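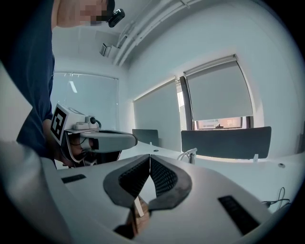

Ticket: Invoices printing with the wrong tax line
Product: Folarari desktop, shop edition
Opened by: Agathe Pons
Status: Solved (left open for a week in case it came back)

Sat 15 January

Hi all, me again with another one. I run the books for Prondwood, we sell garden furniture, and since the last update every invoice over 90 dollars prints with two tax lines. The total at the bottom is right, but customers see the tax listed twice and call me up thinking they've been overcharged (I would too!). Smaller invoices come out fine.

What I've tried so far: restarted the program, restarted the computer, picked a different printer. Same thing every time. Saved one as a PDF and the second line is in there too, so I don't think the printer has anything to do with it.

Update, same day

Tito from support asked me to check which invoice template I'm on. It's the one called Ansah, the one with the wide footer, and I've been using it since September without any trouble. I switched to the plain default template and printed invoice 19 again. One tax line! Switched back to Ansah, two tax lines. So at least we know where it lives.

I'd really like to keep Ansah if I can, though. The default one has no room for our delivery notes, and those run long – gate codes, dogs, which neighbor has the key, you name it.

Update, Monday

Tito had me open the template editor and look under Footer, then Conditional Rows. I had no idea that menu existed. There's a row in there called "Tax summary (large orders)" and the box next to it was checked. I'm pretty sure I never touched it, but I couldn't swear to it. I unchecked it, saved, closed the editor and printed three big invoices from last week. All three came out with one tax line.

One thing for anyone else trying this: hit Save inside the editor before you close it. I closed it with the little x the first time, it threw my change away without a word, and I spent 40 minutes thinking the fix hadn't worked.

Update, the Monday after

Still good. I did a full day of invoices and went through the big ones before they went out. Go ahead and close this, and thanks Tito. I still want to know if the next update is going to check that box again, so if anybody from Folarari knows, please post it here.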